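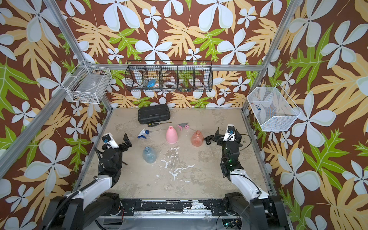
Unit 6. Trigger Sprayers and Refillable Bottles

Course: Workshop Supplies and Storage, Firkville
Instructor: Bienvenido Baluyot
Revised 29th June

6.1 Parts of a trigger sprayer

A trigger sprayer has three sections that matter for refilling: the head, the threaded collar and the dip tube. The head holds a small piston pump. Squeezing the trigger pushes liquid out through the nozzle; releasing it draws liquid up the dip tube past a check valve. The collar turns separately from the head, so the nozzle can be pointed in any direction while the threads are tightened.

The dip tube should reach the bottom of the bottle with a slight bend. A tube that is too short leaves liquid behind. A tube that presses flat against the bottom may seal itself shut and stop the flow. Cut the end at an angle.

6.2 Matching heads to bottles

Color is a convenience and says nothing about the thread. Check the neck diameter and the thread profile before filling. The Flostix and Tiwari heads in the supply cabinet look alike but are not interchangeable.

Opaque bottles hide the liquid level and must be weighed or opened to check it. Translucent and clear bottles can be read from the side. For the 700 ml size, fill to the shoulder and no higher, or the dip tube will displace liquid over the neck.

6.3 Assembly

Stand the bottle upright on a level surface.
Lower the dip tube straight into the neck.
Seat the collar flat and turn it backward until the threads drop into place.
Tighten clockwise by hand. Do not use a tool on a plastic collar.
Turn the nozzle to OFF before storage.
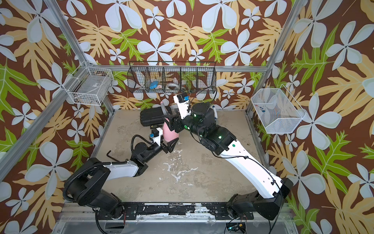 A cross-threaded collar feels tight early and sits at a slant. Back it off completely and start again. Forcing it will strip the neck, and the bottle must then be discarded.

6.4 Storage and labels

Label the bottle body, never the head, because heads get swapped. Record contents, dilution and fill date. A 10 percent dilution is written 1:9 on Tenham labels (one part concentrate, nine parts water). Keep hand tools and their cases on a separate shelf from filled bottles.

Reading for the next unit: section 7, pumps and seals.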